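Date: Wednesday, February 3, 2021
From: Kalliopi Mitsotakis-Vlachou
To: soft-goods-handling list
Subject: Re: Flindar kit - anyone paid for it yet?

Gorazd Dervishi wrote:

> We have a quote from Truvska for the Flindar hand-held kit, two grippers
> plus the recording software, 1,389 per pair, and another 300 a year if we
> want them to clean up the recordings for us. The sales deck says "any
> table, any cloth, any operator, usable demonstrations from day one."
> Biljana wants to fold towels and T-shirts with it and train the arm we
> already own. Before I sign anything I would like to hear from someone who
> isn't on commission. Does it hold cloth? Is the cleanup service worth it?
> And why is it cheaper than the Kikari?

Gorazd,

We had a pair on loan from Truvska through most of December, and I wrote most of this up for my own boss, so you may as well have it. Short version: the hardware is decent, the sales deck is a sales deck, and I would not pay for the cleanup until they show you what it does to a bad recording. I asked twice and got a webinar invitation.

I'm attaching two views from the wrist cameras on towel and shirt work, because the deck only shows a white sheet on a white table and you should see what the thing has to cope with on an ordinary one. Printed tablecloth, cartons and shopping along the back, a second hand, gripper and cables in the way. The towel first.
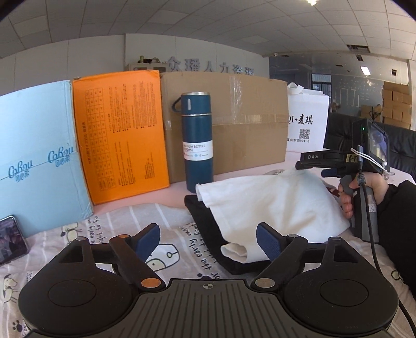 HOLDING CLOTH

Yes, with conditions. The pads are textured and they come in at an angle to each other, and a thick towel is about the easiest thing you can ask of them. Our operators got a corner nearly every time after a morning's practice. A single layer of thin jersey lying flat is another matter. You end up pushing the cloth into a ridge with one pad and pinching the ridge, and whatever you record is a recording of that habit. If Biljana's arm has stiffer fingers than the hand-held ones, and most do, I'm not convinced the habit carries over. Truvska says it does. Their evidence was a video of one towel.

WHAT THE CAMERA GETS

You asked about "any table, any cloth" and this is where I'd push them hardest. The view is wide and takes in a lot of room along with the work. White cloth on a busy print is easy enough to find. What you can't easily find is the edge you want, and with a T-shirt there are two hem edges, front and back, and a person picks the right one partly by feel. The camera has no feel. When the layers separate a little you can see both. When they don't, I couldn't tell from our recordings whether the operator had one layer or two until the lift, and I doubt a model will do better than I did.
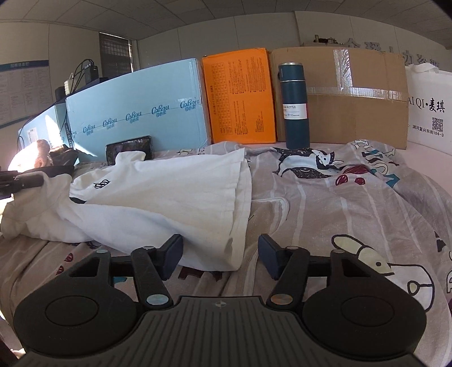

The other thing is the grippers themselves. They take up a big share of the bottom of the view, and with two hands working close together each one wanders into the other's picture. Snædís thinks this is fine, that the model learns to ignore it. Maybe. I'd like to see a comparison before I believe it, and I'd like it from somebody other than the vendor.

THE NUMBERS

We recorded 1,018 folds over the loan. Hammad Kiani went through every one of them by hand and threw out 106, mostly dropped tracking and missed grasps that the operator had repaired halfway through. I don't think that is a terrible rate. It is a long way from "usable from day one" and the first two days were the worst by far. Budget for somebody like Hammad, or for less sleep.

THE CLEANUP SERVICE

As far as I can make out, it trims the dead time at each end and flags tracking gaps. Hammad did the trimming with a script in an afternoon. If they also catch double-layer grasps then it is worth the 300 and I take it all back, but get that in writing. The brochure says "intelligent curation" and I've stopped asking what that means.

KIKARI

I haven't used the Kikari long enough to be fair about it. It is heavier and the wrist complains sooner. Luangrath used to resell both, and their price list had the calibration board included with the Kikari and as an extra for the Flindar, so check that your quote is for the same heap of parts. Ours wasn't, the first time.

If I were you I'd ask for three weeks on loan, use your own shirts and your own table as it stands, and don't let their engineer tidy up first - ours wanted to bring a plain mat. Then send them the worst fifty recordings and see what comes back.

I can share our reject notes off list if Biljana wants them. They're in a spreadsheet and the column names are Hammad's, so ask him about "floop".

Kalliopi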